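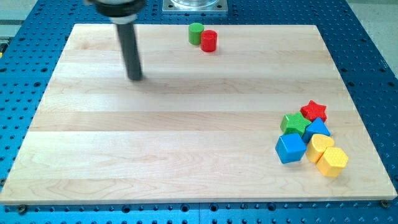

1/ Been meaning to write up the maple board for a while. People keep asking about it whenever I post the blocks, so I'm putting it all in one thread.

2/ It's made of long strips glued side by side, pale maple, some strips closer to cream and some closer to honey. I bought it as an offcut from Nernel, who sell kitchen worktop pieces by weight. It was sold as a second. I have never found out what was wrong with it.

3/ It sits on the blue table with the grid of holes. The holes are great for bolting things down and terrible for anything small. Before the board I lost two screws and a pencil lead down there in one afternoon. Small blocks also catch on the edges of the holes when you slide them.

4/ Bolts go in at the corners. I drilled the board to match the table, which took 4 tries on scrap before I trusted my measuring. If you do this, mark the holes from underneath. Measuring from the edge assumes the edge is square, and mine was off.

5/ Countersink if you can. I didn't, so the bolt heads stand up a bit. They're far enough out that nothing bumps into them.

6/ Finish: one thin coat of Imico hard wax, wiped off after 15 minutes, left overnight. I tried a gloss varnish on a test piece first and every lamp in the room showed up in it. Wax keeps it dull. It does pick up fingerprints near the front edge, where everyone leans.

7/ Now the blocks. They're from a Sundaram set, bought used. Cubes, prisms, cylinders, stars. The ones I use most are red, green and blue. All of them read well against pale wood, which was half the point of going with maple. I had them on a darker board before and the blue ones got lost after about 4 pm in November.

8/ The surface on these has dimples, and I like that more than I expected to. Smooth painted blocks slide if you look at them wrong. These stay where you put them. The dimples do hold dust, so I go over them with an old toothbrush and plain water. No soap, it leaves a film.

9/ The cylinders are the fussy ones. Lay one down and it rolls. Stand them up on their flat ends and they're fine. I usually put them toward the back, away from everything else, so I'm not reaching over them.

10/ Someone asked why I don't line the blocks up in neat rows. I used to. Then I'd get used to the rows and stop noticing when one was missing. A loose group on one side works better for me, with the cubes turned any way they land.

11/ The star is the piece everybody picks up first. It's also the one that doesn't fit back in the box unless it goes in before the prisms. Box holds 16 and there is exactly one order that works. I wrote it inside the lid.

12/ Things I'd change: a slightly thicker board. It moved a little over the first winter, enough to rock if the bolts were loose. Tightening them fixed it, and I check them when I remember to.

13/ Cost, for those who asked: the board was cheap, the wax cost more than the board, and the blocks were cheaper than both. Postage from Stultberg was the worst part of the whole thing.

14/ Replies are open if you want the hole spacing or the drill size. I'll have to go and measure, I didn't write either of them down.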